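How to Reorganize a Small Shop's Shelves Without Closing for a Week

I run a corner store in Cenville that sells groceries, batteries, birthday candles and whatever the distributor had too much of. Last August I moved every product in it. What follows is the method I ended up with, after first trying the method where you pull everything onto the floor and stand in the middle of it at two in the morning eating stale crackers.

You will need a tape measure, masking tape, a marker, a cart with four working wheels (three will do if you're patient), a few empty cartons, and a printout of your sales by item. If your register can't print one, a notebook kept for a month gets you most of the way.

Step 1. Find out what you have

My inventory said I carried 1,794 different items. That was a surprise, as I could have named maybe a third of them. Go through the list and cross out everything you haven't sold in 360 days. Don't argue with it. I argued on behalf of a line of canned chestnuts and I still have the chestnuts.

Crossed-out stock goes in cartons by the register with a marker price on it. Whatever remains after two weeks, give away. Marta Pylypenko, who owns the bakery next door, took all my novelty ice trays and has never told me what for.

Step 2. Draw the floor on paper

Measure each run of shelving and sketch it to scale. One square of graph paper to half a foot works fine. Mark the door, the register, the cooler and any outlet you'll want later. Then mark the places where people already stop. In my store they stop at the end of the first aisle, where there is a draft, and in front of the cooler, where they hold the door open and think about their lives.

Leave enough aisle for a stroller and a person with a basket to pass without having to become friends. Check your local code as well. The fire inspector has a number in mind, and his is the one that counts.

Step 3. Sort into families

Group products the way customers ask for them, which has little to do with how the supplier ships them. Nobody comes in wanting "dry ambient." They want something for dinner. Pasta lives beside sauce, and sauce beside the grated cheese that doesn't need a refrigerator and probably never will.

Write each family on a strip of masking tape and stick the strips on your bare plan, or on the shelves if you're feeling sure of yourself. Move the strips around for a few days before you lift a single can. Tape is light.

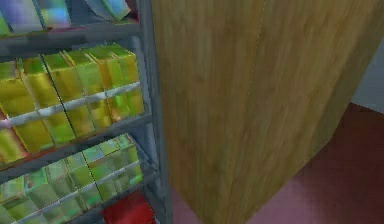
Step 4. Set your shelf heights

Most stores have every shelf at the same spacing, a decision generally made by whoever had the mallet that day. Measure the tallest package in each family and add two inches so a hand can get in above it. Any more than that and you're displaying air, on which the margin is poor.

Heavy things go at the bottom: cat litter, rice sacks, the big detergent. Light and bulky goes on top. The stretch between a customer's waist and eyes is your best real estate, so give it to the things that sell well and pay you something. Cereal is the exception in my store. The people who choose the cereal are three feet tall, and they know exactly where to look.

If your shelves hook into slotted uprights, lift the front edge, pull toward you, and reset both brackets at the same slot number. Count the slots from the bottom on each side. I once counted from the bottom on the left and from the top on the right, and the soup left in single file.

Check the load rating before you restock. Mine was on a sticker under the lowest shelf, where it could be enjoyed by mice.

Step 5. Move one bay at a time

Clear one bay completely into cartons and wipe it down. Fill it with its new family, and then start on the bay you just took that family from. It's the sliding-tile puzzle you hated as a child, with pickles. You'll want one spare bay's worth of empty space at the start, and Step 1 should have given it to you.

I did two bays a night, from closing until 10:30, with Nazar Harasym on the cart. On the third night we tried four bays. The fourth had to be done over, since by then we were shelving shoe polish with the gravy.

Keep the old labels and the new labels in separate boxes. Put the new label on before the product goes up. If you leave labels until the end you'll spend a whole morning matching 228 prices to things that cost nearly the same.

Step 6. Face everything up

Pull each product to the front edge with the main panel turned out. Boxes stand in straight rows, shortest on the side nearest the door, so the eye runs up instead of bumping into the tall ones. Two or three facings for a strong seller, one for everything else. Older dates go in front. Everyone knows this, and everyone has a tin of something at the back from a previous administration.

Step 7. Survive the first two weeks

Your regulars will be upset. Vira Holovko had bought the same tea from the same spot for years, and when I pointed out its new home, nine feet to the left, she looked at me as if I'd moved her house. She found it. She also found the crackers beside it and bought two boxes, and neither of us has brought this up.

Tape a simple map by the door, and keep a pad at the register. Each time someone asks where a thing is, make a tick next to it. Any item with more than ten ticks after two weeks is in the wrong place, however much you liked your reasoning. Mine was light bulbs. I had put them with hardware. People wanted them near the batteries, and I lost that one by a wide margin.

A few leftovers

Don't start right before a delivery. Mine came early, and I spent the evening with 100 cartons of paper towels between me and the restroom.

Photograph each bay when it's finished and print the photos for whoever restocks in the morning. Written instructions get read once, by you.

If you rent your shelving, ask before you drill anything. If you've already drilled, the chestnuts are tall enough to stand in front of the hole.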